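Ticket 1849 – Previne desktop freezes for a few seconds, then catches up
Opened by: Devendra Upadhyay
Status: open, waiting on the Pendby office

Morning all. I'm keeping this one as a running log so that whoever picks it up next doesn't have to start from nothing like I did. Sorry in advance for the length, I do go on a bit.

The problem as reported: when you've got Previne open and you click into a customer record, the whole thing hangs. The mouse pointer still moves but nothing responds, and then after a while every click you made in the meantime lands at once (which is how one of the Biswood orders got itself approved twice, and yes, I've reversed it). It doesn't matter which record. It does seem to matter what time of day it is, because first thing in the morning it's lovely and by eleven it's like wading through porridge.

First thing I tried was the obvious one, a full restart. Made no difference at all. Then I cleared the local cache, which took ages and logged me out of everything, and for one glorious half hour I thought I'd cracked it! Then it froze again while I was on the phone to a customer, so that was that.

Next I went after the network. I swapped the cable, moved to the other wall socket and ran a ping to the Pendby server while opening records. Steady as you like, 13 ms the whole time, even in the middle of a freeze. So I'm fairly happy it isn't the line. I also tried it on wifi just to be thorough and it froze there too.

After that I had a go at the display side. Somebody on the Çınar account had mentioned their freezes stopped when they turned off hardware acceleration, so I did the same and restarted. The freezes carried on, but I did want to know if the graphics card was poorly, so I kept an eye out all afternoon for flicker or blocky patches. There weren't any, and the screen stayed rock steady.
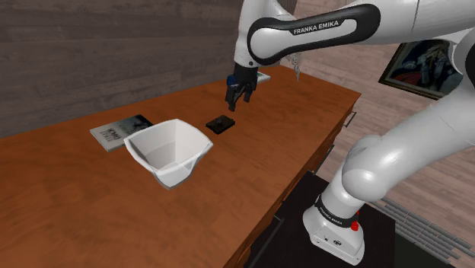 The Franka Emika arm over the table.

So the card's fine, or fine enough, and I've put hardware acceleration back on. Please don't turn it off again on the shared machines – it makes scrolling horrible and doesn't help.

Where it started to get interesting was the log folder. Previne writes a little file every time you open a record, and it never tidies up after itself. The setting for how long to keep them was 30 days on my machine, but there were files in there from last September, so it's clearly not taking a blind bit of notice. I moved the whole lot out to a folder on the desktop, opened Previne again and the records came up straight away. I opened and closed 131 of them one after another (with a cup of tea, it was very dull) and got one short pause, near the end.

Update, 31/07/2020
It's back, though nowhere near as bad. The log folder has filled up again and there's a second lot of files I hadn't spotted, in the hidden folder under my user name. They've got the same names with an underscore on the front. My guess is it's checking through both of them each time you click on a record, which would fit with it getting worse as the day goes on, but I'm only guessing and I can't see the code.

What I've asked Pendby for:
Is the underscore folder meant to be there?
Can the clear-out setting be made to work, or at least be done overnight?
Is it safe to delete the files or do they need keeping for the auditors?

For now, if yours is freezing, close Previne, move the log files somewhere else (move, please, don't delete) and open it again. Leave the underscore ones alone until I hear back. And don't keep clicking while it's stuck, because it remembers every single one.

I'll leave this open. If you get a freeze with an empty log folder, add a note with the time and which record you were in, and I'll pass it on with the rest.

Devendra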